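Osell hand gripper

The Osell hand gripper is a two-fingered tool that a person holds and works by hand, with a camera fixed to it that looks down past the fingers. It is used at Brurnbridge to record everyday handling tasks, and the recordings are then used to teach a robot arm to do the same jobs. This article deals with how the tool is set up and looked after, a subject that has grown a surprisingly lively body of know-how of its own.

Background

The tool takes its name from the Osell workshop, where the first body was put together. Its great charm is that it needs no arm, no fence and no control cabinet. One person can pick it up, squeeze the handle and start working, and most of the skill lies in keeping it in such good order that a recording made in May matches one made the winter before. The fingers have to close on the same line, the camera has to see them in the same place, and the pads have to grip in the same way. Small errors matter a good deal, as the arm that learns from the recordings copies them faithfully!

Two main versions are described in the workshop notes. The Danzer body is the older one and has a plain sliding carriage. The Motell body has a stiffer carriage and a lighter spring, and its fingers can be taken off without opening the housing. Both take the same finger blocks and the same pads.

Fingers and pads

The fingers are dark blocks that face each other across the opening. Each carries a pad on its inner side, and the pad does nearly all the real work. A fresh pad gives slightly under pressure, so that a thin handle or a rounded edge beds into it. With use the surface packs down, collects dust and begins to shine, and small things start to turn in the grip when they are lifted.

Pads are changed as a pair, even when only one looks tired. The old pad is peeled away from the tip end, the block is wiped clean of glue, and the new pad is pressed on from the middle outwards. It is then left under light pressure for at least 2 hours. Trimming comes last, with a sharp blade held flat against the block – a pad that overhangs the tip will catch on the table and fold under.

Scuffs on the outside of a finger are of little concern. Wear at the tip corners is another matter, and the usual test is to close the fingers on a strip of paper and tug it from each side in turn.

Checking the opening

After any work on the fingers, the tool is opened fully over a plain, pale surface and looked at through its own camera. A plain background makes it easy to compare the height and angle of the tips. The two should come to rest at about the same level, with neither turned outwards.
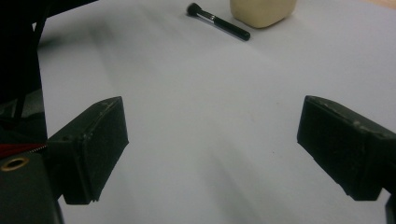 The fingers held wide apart over a white surface, with a makeup brush beyond them.

If one finger sits lower than its partner, the fault is nearly always in the seating of the block. The fixing screws are slackened by half a turn, the fingers are closed gently on a flat gauge, and the screws are nipped up again a little at a time, going from one side to the other. Tightening one side fully before the other pulls the block round. When the blocks are seated properly the pads meet along their whole length, and it is a real pleasure to watch them do it.

Play in the carriage shows up differently. The tips look right when the tool is still, then shift when the hand changes direction. On the Danzer body this is cured with a thin shim behind the slide. On the Motell body there is an adjusting screw under the handle, and a quarter turn is normally plenty.

Camera and cable

The camera must be fixed so that both fingers appear in its view at full opening. Too high, and small objects near the tips are lost behind the fingers; too low, and there is little view of what lies ahead. Once a good position has been found it is marked with a scratch line on the bracket, which saves a great deal of fiddling later on.

The lens is cleaned with a dry cloth before each run of recordings. The cable is clipped along the body with a small loop of slack near the camera. A tight cable tugs on the bracket every time the wrist bends and, over a long day, will work it off its mark.

Trial tasks

A serviced tool is tried out on common household things before it goes back into use. Brushes, pens and cups are favourites, and between them they ask for quite different handling. A pen is thin, hard and polished and will show up a worn pad at once. A cup is wide, and a glazed one with an uneven surface is a splendid test of whether the pads can settle against a shape that is never quite flat.

The routine written for the Motell body calls for 100 lifts with a new set of pads, after which the opening is checked a second time. New pads settle during those first lifts, and the second check often calls for a small correction. A full run for a rebuilt tool is 200 lifts, split between narrow and wide objects.
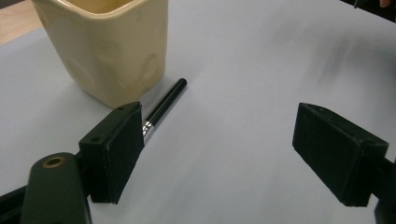 One reader of the Brurnbridge notes wrote in to say that the second check is the step most worth keeping: on a Danzer body the pads had settled so unevenly after the first session that a pen came up crooked every time, and reseating one block put it right in minutes.

The notes were changed after that letter, and the second check now applies to both bodies.

Records and spares

Each tool has a card that lists its pads, screws, shims and camera position. The longest card at Brurnbridge belongs to a Danzer body with 241 entries, almost all of them for pads. Reading down such a card is oddly gripping, and it often reveals a pattern, such as one pad wearing faster than its partner. That points to a block that is slightly out of line and ought to be reseated before the next change.

Spare pads are stored flat, out of sunlight and in their backing paper. Finger blocks are kept in matched pairs. Springs from the two bodies look very much alike but should never be swapped, as the Danzer spring is strong enough to strain the Motell carriage.

See also
Calibration of hand-held tools
Gripper pads
Osell workshop

Page last edited 12 February 2025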